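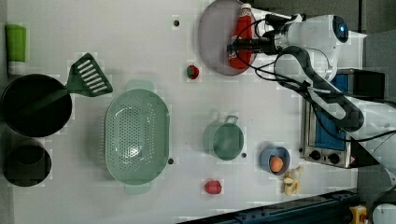 Ticket 3637 — Stilard dishwasher stops mid-cycle

Opened Sunday by Ditte Hviid, Likthorpe

Hi again! My Stilard quits 24 minutes into the eco wash, shows E43 and just sits there humming. I've cleaned the filter twice (yuck) and the hose behind it isn't kinked.

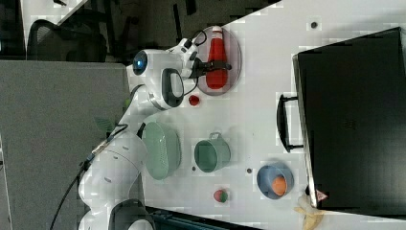
Update, 9 pm

Ran the 65 minute program like you asked — same code, same hum. I pulled the lower rack out and the bottom spray arm spins fine by hand. 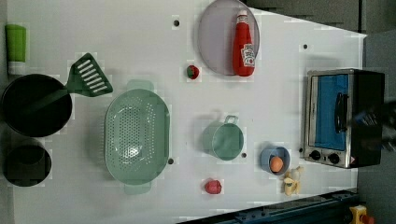
The drain pump is my next suspect, and I've got the cover off now. There was a sliver of glass by the impeller, so out it came! I'll reload with the big stuff only, a frying pan and a slotted spatula like the green one up there, and try eco again tonight. If E43 comes back, can you send me the part number for the pump?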